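Kokus Bakery – Frequently Asked Questions

How do I place an order?
Use the order form on the Cakes page or ring the shop between 8am and 2pm. We need six days' notice for anything decorated and two days for plain loaf cakes, scones and tray bakes. An order is confirmed once we have sent you a reply with the price and the collection time. If you have not had one by the next morning, check your junk folder and then ring us.

Do you deliver?
Yes, to Brunton and Fitholm. Delivery is free on orders over £100 and £6 on anything below that. We do not post cakes. Biscuits and the honey fruit loaf can be posted anywhere in mainland Britain.

Which cakes keep the longest?
The fruit cakes, by a long way. Wrapped in greaseproof paper and kept in a tin, the Wostari fruit cake is good for 17 weeks. Ginger cake keeps for ten days and gets stickier. Sponges with fresh cream should be eaten the day you collect them.

How should I store an iced cake?
Leave it in the cake box somewhere cool and out of the sun. Buttercream cakes can go in the fridge but need two hours at room temperature before you cut them. Fondant icing should not go in the fridge at all – it sweats, and the colours can run. Leftover slices are best in a lidded container.

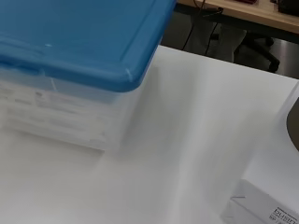 Clear storage container with a blue lid.

Can I freeze your cakes?
Most of them. Plain sponge, brownies, scones and carrot cake without the topping all freeze well for three months. Wrap each piece twice in cling film. Do not freeze custard slices, meringue or anything with fresh fruit on top.

Do you make gluten-free cakes?
We make an almond and orange cake and a chocolate torte without flour. They are baked first thing, before any flour is weighed out, but it is the same kitchen and the same ovens. If you have coeliac disease we would advise against ordering from us.

What about nuts and eggs?
Nuts are used every day and we cannot promise that any product is free of them. There are four egg-free bakes on the current list, marked with an E. A full ingredients sheet for every product is kept at the counter, so please ask to see it.

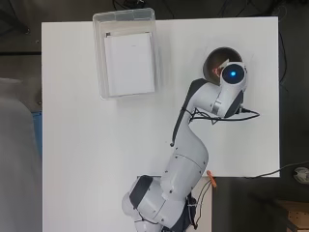

If you have ordered by phone we can email you the sheet for your cake. It gives the fourteen allergens first and then the ingredients in order of weight. Recipes do change now and then, so ask again if you last ordered a while ago.

Who decorates the cakes?
Sihan Dai does all the sugar work and piping. She can work from a photo or a rough sketch. We do not copy another baker's design exactly.

How many people does a cake serve?
A 6 inch round gives 12 small slices and an 8 inch gives 24. The two-tier party cake serves 40. For weddings we can bake extra cutting cake, and the largest order we can take is 98 portions.

Can I cancel or change an order?
Changes to flavour or wording are fine up to three days before collection. Cancel before then and we refund everything. After that we keep half.

When do Christmas orders open?
The list goes up at the end of September and closes when it is full, usually well before December. Mince pies are sold over the counter as well, in boxes of six.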